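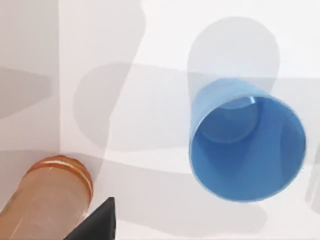

*A plain blue cup, no handle (computer render).*

# Grumirside tea log

Hi! I drink a lot of tea, and for a good long stretch I wrote down every pot I made. The repo holds those notes, cleaned up into a CSV so you can sort them, plot them or argue with them. I live in Jitmont, where the tap water is so hard it leaves a ring on everything, and that's really how the whole project got started. My tea tasted flat, I blamed the leaves, I bought fancier leaves, and it still tasted flat.

So I started writing things down. Then I couldn't stop.

## What's in the folder

- `pots.csv` has one row per pot. It's the main file.
- `teas.csv` lists the teas, with 16 entries at the moment.
- `water.csv` lists the waters I used (tap, filtered, bottled, and one sad attempt with rainwater).
- `coser/` is my little cleanup script, named Coser.
- `notes/` has the raw scribbles, typed up as they were, spelling and all.

If you only want to poke around, open `pots.csv` in any spreadsheet and ignore the rest.

## Columns in pots.csv

| column | what it means |
|---|---|
| `pot_id` | just a running number, with gaps where I deleted tests |
| `tea` | matches `short_name` in `teas.csv` |
| `water` | matches `water.csv` |
| `leaf_g` | leaf weight in grams |
| `water_ml` | how much water went in |
| `temp_c` | temperature at the pour |
| `steep_s` | steep time in seconds |
| `milk` | `y`, `n` or `splash` |
| `score` | how much I liked it, higher is better |
| `remark` | whatever I felt like saying |

A `splash` is less than I'd put in for a guest. I know, I know, but it made sense to me at the time and changing it now would mean guessing.

Blank cells are blank on purpose. If I forgot to weigh the leaves (early mornings, mostly), I left it empty and moved on. Please don't fill them in with the average and then write to me about a surprising trend!

## How I scored things

I tasted each pot once it was cool enough to drink and gave it a number before looking at the notes for the last one. The scale was 1 to 10 but I was stingy with the top end, and you'll find very few nines. Anything under a 4 got poured on the ferns, who seem fine.

I changed kettles 2 times along the way. The second kettle ran hot, and I only caught it when I borrowed a better thermometer, so rows with `kettle2` in the remark have a temperature I'd trust less than the others. I haven't corrected them.

## Running Coser

You need Python and nothing else.

```
python coser/clean.py notes/ pots.csv
```

It reads the typed notes, fixes the units (I switched from teaspoons to grams partway through, sorry) and writes the CSV. Add `--strict` if you want it to stop at the first line it can't read. Without that flag it prints a warning and skips along. I use strict before I push anything.

There's also a `--cheung` flag. Cheung is my name for the steeping style where you do lots of short pours from the same leaves, after the shop where I first had tea that way. With the flag on, each pour becomes its own row. With it off, they all get squashed into one pot and the steep times are added up. The file in the repo was made with it off.

## Things I'd be careful about

It's one person's mouth. I like dark, malty stuff and I'm grumpy about anything floral, so the jasmine scores are low and a jasmine fan should feel free to ignore them. I also had a cold for a chunk of the winter rows and kept scoring anyway, with `stuffy` in the remark.

Leaf age isn't recorded. I wish I'd done that from the start. One of the oolongs sat open in the cupboard for ages and its scores drift down, which could be the leaves going stale or could be me getting tired of it.

## What I got out of it

Filtered water helped the black teas a lot and did next to nothing for the roasted ones. For my everyday breakfast blend I now pull the leaves 30 seconds earlier than I used to, and the bitter edge I'd been covering with milk is mostly gone. That alone was worth the typing.

## To do

- [ ] add leaf age for new tins
- [ ] sort out the 2 teas that share a short name
- [ ] a chart or two, maybe in September
- [x] stop logging tea I drank at other people's houses

## Using the data

Go ahead, use it for whatever you like. A link back is nice. If you find a typo in the CSV, check `notes/` first, fix it there and send me a pull request, since Coser overwrites `pots.csv` every time it runs.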